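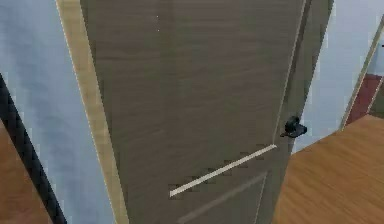 *A gray-brown door with a pale casing. Rendering.*

## The quiet room costs extra

Seven weeks of no sleep will make anyone an expert. By August I could tell you which neighbor wore clogs, which one ran the dishwasher at midnight, and what song the guy downstairs was learning on bass. (One song. All summer.)

So I went looking for quiet. How you get it, what it costs, who sells it.

First stop, Éabha Mulcahy. She tests rooms for noise out of a two-desk office over a bakery in Skundmont, and she had 20 minutes for me between jobs. Talks fast. Eats standing up.

"Everybody wants to do the walls," she said. "They call me, they've already bought the foam. I ask about the door. Silence on the phone. Nice silence, too, very good quality."

The door is the thing, then. Most inside doors in newer homes are hollow. Two thin skins, a frame around the rim, cardboard honeycomb in the middle. Light to hang, cheap to ship, and about as private as a shower curtain. Knock on one. You'll know.

Solid core is heavier. Much heavier, bring a friend. And it helps, though less then you'd think if there's a gap at the bottom you can slide a magazine under. Sound is like water, Mulcahy says, and then apologizes because everyone in her trade says it.

Her order of work, scribbled on the back of a bakery bag, which I still have:

- gap under the door
- gaps around the door
- the door
- then the walls, if you still want to talk about walls

The gap under the door. Cheapest fix there is. A rubber sweep, screwed on, one evening's work. I put mine on crooked and it still took the edge off the bass. Didn't kill it. Voices got mushy, which was a relief, I no longer knew who was mad at who.

Around the sides, soft gasket. Press the door shut, check that it still latches. Mine didn't. Took the gasket off, bought the thinner one, did it again.

Now, money. I called three makers. Brullier sells what it calls a bedroom set, door and seals and frame together, and quoted me 2401 dollars before anyone had asked how wide my doorway was. Konard wanted 1000 for the slab alone, no hardware. Bodin never called back. Left two messages. Still nothing at press time.

For comparison, the sweep and both tries at gasket and a tube of sealant: 120 dollars, and I overpaid for the sealant.

Does the big money work? I slept one night in a test apartment Brullier keeps for customers. Yes it works. It works so well I lay there listening to my own ears. There's a clock in the kitchen I couldn't hear, a street I couldn't hear, and around 3 a.m. I got up and opened the door a crack on purpose. Make of that what you will.

I told Mulcahy. She wasn't surprised. Plenty of her clients do the same, she said, they pay for the hush and then buy a fan. What people can't stand is the noise that stops and starts. A steady hum, fine. A truck backing up, a laugh, a chair scraped every so often, that's what keeps you staring at the ceiling waiting for the next one.

Which brings up the free option. Talk to the neighbors. I put it off for all seven weeks. Wrote notes, threw them out. Finally ran into the bass player by the mailboxes and blurted it. He'd had no idea. Moved the amp off the floor and onto a shelf that same night, and it did more than the gasket.

The clogs are still with us. She's 80 and she likes them, and I'm not going to be the one to bring it up.

A few things I'd skip. Egg cartons on the wall, they do nothing for a neighbor's TV and they look like egg cartons. Heavy curtains over a door, you'll trip. The foam, unless you record music or just like foam. And anything sold as "soundproof" with no test numbers on the box. Mulcahy wants to see a lab rating for the whole door, seals in, not just the slab. Ask for the sheet. If they dont have one, hang up.

I'm sleeping now, mostly. The sweep drags a little on the rug and I need to trim it.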